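Sadlow Bamboo Tile Mat: Set-up and Care Guide
Section 7: Using the mat as a folding surface

The mat may stay on the bed while laundry is folded and sorted. Dimensions of the Dogar size: 100 x 195 cm.

7.1 Preparing the surface

1. Fit the bottom sheet and pull it flat. Creases under the tiles cause uneven wear on the cords.
2. Lay the mat tile side up. Leave a margin of sheet showing along the edge.
3. Run a palm along the rows. Lift and relay any row that rocks.

CAUTION: Do not place damp clothes on the tiles.

7.2 Folding and stacking

1. Fold heavy items such as denim near the edge of the bed, with rivets and zippers turned inward.
2. Stack lighter garments to one side, largest fold at the bottom.
3. Keep fan cords off the tiles. 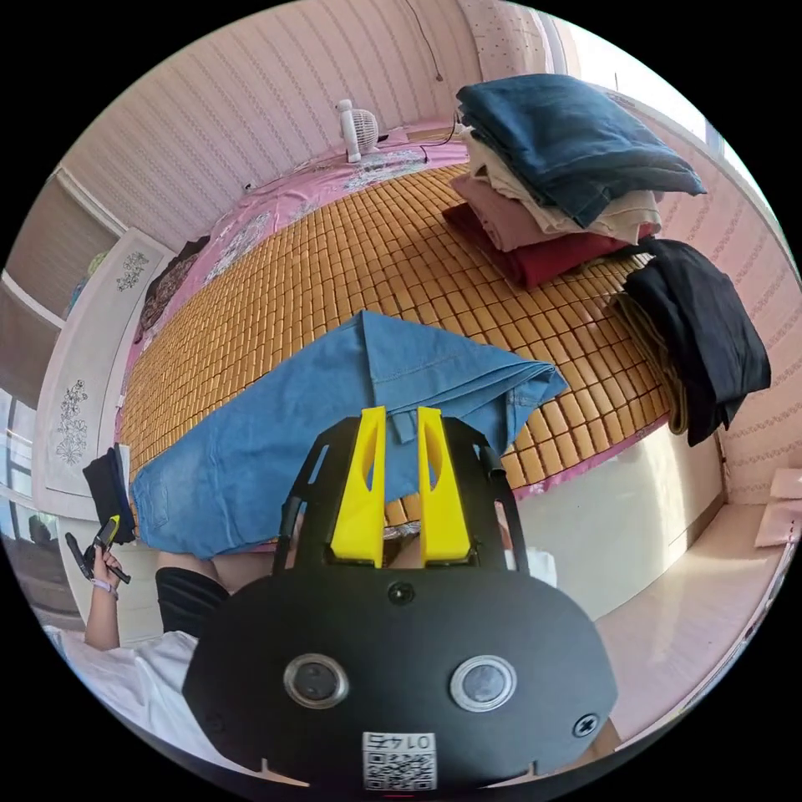
Fig. 7-1. Folded denim at the near edge, stack at the right.

NOTE: Garments draped over the side of the bed can pull the mat out of line. Fold them fully before starting the next stack.

7.3 Clearing the mat

1. Move stacks to a drawer or fabric bag. Lift them; do not drag them across the rows.
2. Remove loose cloths and wrapping material.
3. Wipe along the rows with a dry cloth. In February, or whenever the mat is out of use, roll it with the tiles outward and store it flat in the Udus sleeve (part 290).

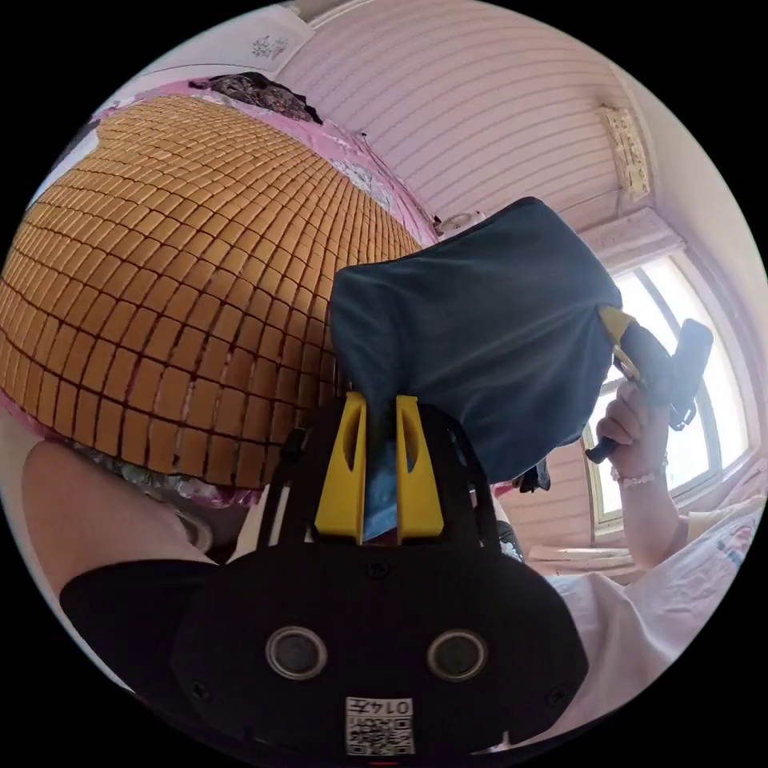

Reader comment, Bruvthorpe: Step 3 should say which end to roll from. I started at the end with the label and the cords bunched up. Starting at the other end went fine.

Rolling direction added to Section 8. Revised June 2022.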